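4.2 What people said about fading

I had planned to keep this section short. The study was meant to be about how long households keep everyday clothes before getting rid of them, and colour was one line on a list of reasons, squeezed in between shrinkage and broken zips. Then I sat down with the diaries from Hestbridge and Skellby and found that people wanted to talk about black clothes more than anything else. So fading gets its own section, and shrinkage will have to wait for 4.3.

A quick reminder of how the diaries worked. Each household wrote a line or two whenever something left the wardrobe for good, whether it went to a charity shop, a cousin or the rag bag. We ended up with 820 entries over 10 months. I read all of them myself, mostly on trains, and sorted them by the main reason given. Where a person gave two reasons I took the first one, on the grounds that people tend to start with what bothers them most. You may disagree with that, and one reviewer did.

The word "grey" caused me no end of trouble. Some people used it for clothes they had bought grey and were perfectly happy with. Others meant a black thing that had stopped being black, and they were often quite cross about it. A few seemed to mean both in the same entry – "my grey top has gone grey" is a real line, and I still don't know where to put it.
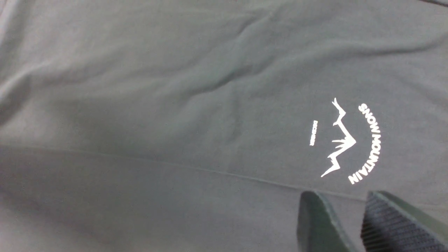

Figure 6. Dark charcoal-grey fabric with soft creases.

In the end I made two piles, one for colour that had changed and one for colour that the owner had simply gone off, and I left the muddled entries out of both. It's a rough fix. A dye chemist would want a reading from a proper instrument, taken when the garment was new and again when it was given up, and we had neither. What we did have was the owner's own opinion, and for a question about why people stop wearing things I think that is the better measure anyway.

What surprised me was how little the fading seemed to matter by itself. People put up with a washed-out T-shirt for years as long as it was for the garden or for bed. The trouble came when it had to sit next to something newer. One Skellby diary has a lovely run of entries in which a new pair of black trousers sees off 5 older tops, one after another, because none of them matched any more.

Earlier work on the Henriques scale treats fading as steady wear, a bit more with each wash. Our diaries don't really fit that. They read more like a sudden falling-out, and the Pakico wardrobe checklist, which we gave out at the start, has no box for it. I'd add one if we ran the study again, somewhere near the top of the page.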